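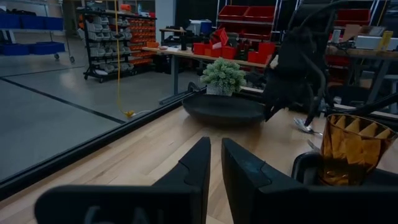
One arm down by the cutlery, with the gripper of the other in the foreground. The practice table at Slanina's hire depot.

The arms start at seven in the morning, an hour after the people do. By then Iveta Matoušek has already put the first crates through the wash line and sent two vans out, and she has little time for whatever is happening at the wooden table in the workshop.

"I look in when I get my coffee," she says. "Some days it's good. Some days I could have done the tray and drunk the coffee as well."

Slanina hires out tableware. If you have been to a wedding, a conference lunch or a large funeral in the Vemdale valley, you have probably eaten off its plates. In June the depot makes up 1176 trays in a busy day, each one a setting for one person that goes out under a film cover. Every tray is laid by hand. When it comes back, every tray is stripped by hand too, and the pieces go to washing, checking and storage.

The work is done standing up. It is repetitive and light, and the lightness is misleading. Nothing on a tray weighs much, but the reach is the same each time, and people's wrists and shoulders notice. Slanina employs 16 people on the tray benches. Ľubomír Bartoš, who runs the depot, says the benches account for most of the sick days in the building and almost all of the job adverts.

"I can find drivers," he says. "I can find people for the office. For the benches I advertise, someone starts, and in the autumn I advertise again."

Last year he signed an agreement with Osetti, a small engineering company that builds two-armed stations for packing and sorting. The arms are black and stand on opposite sides of the table, facing each other. They are meant to learn the tray job from people who already know it.

That last part took up most of the first meeting with staff. Capucine Millet, the Osetti engineer in charge of the project, had brought slides about software. The questions were about who would do the teaching, whether it would be paid as bench work or as something else, and what would happen afterwards.

Branislav Štefanec was the first to put his name down. He has been on the benches for nine years and has a bad left shoulder, and he thought a few hours a day sitting at the controls would do him good. He guides the arms through the job by hand: pick up the glass, bring it over, put it down by the rim of the tray, let go. Then again, with the glass somewhere else. The system, called Tevico, records the movements and later tries them without him.

"You find out what you know," he says. "I never thought about how I take hold of a glass. Now I have to think about it, because if I take it too low the fingers can't get out again without knocking the plate."

Glasses are the awkward part. Many customers want the coloured ones with a pattern pressed into them, and a patterned wall gives a gripper less to hold than a smooth one. Light also goes through amber glass in a way that confuses the cameras. Plates were easier than Millet expected. Cutlery was harder, as it lies flat and shines.
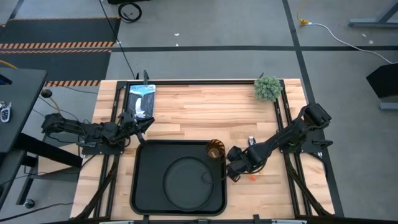
Štefanec's best time for guiding a single glass onto a tray is 15 seconds. At the bench, with his own hands, he would have laid the whole setting by then. Millet doesn't argue with the comparison. She says the station is not being measured on speed this year, and that a machine which is slow and steady can run through the evening when the benches are dark. What she watches is how often a person has to step in. In the latest test run the arms were given 123 settings to lay unaided, and she went through every one of the failures afterwards with Štefanec sitting next to her.

He was blunt about them, she says. In several cases the software had marked a tray as correct and he had marked it as wrong. The fork was there but it was crooked, and a customer would see that as soon as the film came off. They had to agree on what counted as straight. It ended up as a page and a half in the depot's handbook, the first time anyone had written it down.

Marek Čierny represents the bench staff in talks with management. He asked for three things before the project began and got two. Teaching hours are paid at the higher rate used for training new starters. No one on a permanent contract will lose their place on account of the station for the length of the agreement. The third was a promise about seasonal workers, and Bartoš would not give it.

"So I know where the saving is supposed to come from," Čierny says. "He's open about it, I'll give him that. In summer we take on students and people from the villages. If the machine works, we take on fewer. Those people aren't in the meetings."

Bartoš agrees that this is the plan. He says he struggles to fill the summer jobs as it is, and that he sent work away last season for lack of hands. Čierny's answer is that they would be easier to fill if they paid more. The two have been having this conversation for years, and the arms have given it a new subject.

There are smaller changes too. The workshop used to be a place where people from the benches ate when the canteen was full. They can still walk through, but lunch has moved. Tools have had to find other shelves. Matoušek's rota now has a column for teaching, which means that on most days she is one person short at the benches between nine and noon, and the rest have to make up the difference. She has raised this twice. From next month the teaching will be moved to the afternoon, when the vans are out.

She has also taken a turn at the controls herself, for one morning. She found it tiring in a different way. Her shoulders were fine, but her eyes ached, and she went home cross at having moved so little. She has not asked for a second turn. Two of the younger staff have, and one of them is going on a maintenance course that Osetti runs, so that there will be someone on site who can change a gripper finger without telephoning.

Štefanec would like that job as well, but the course is in English and his is poor. He has started an evening class. In the meantime he is working on bowls. They should come after the plates and before the glasses, in his view, since a wide bowl put down last tends to push everything else along. The software had been doing it in the other order. He has told Millet, and she has put it on the list for the next round of teaching.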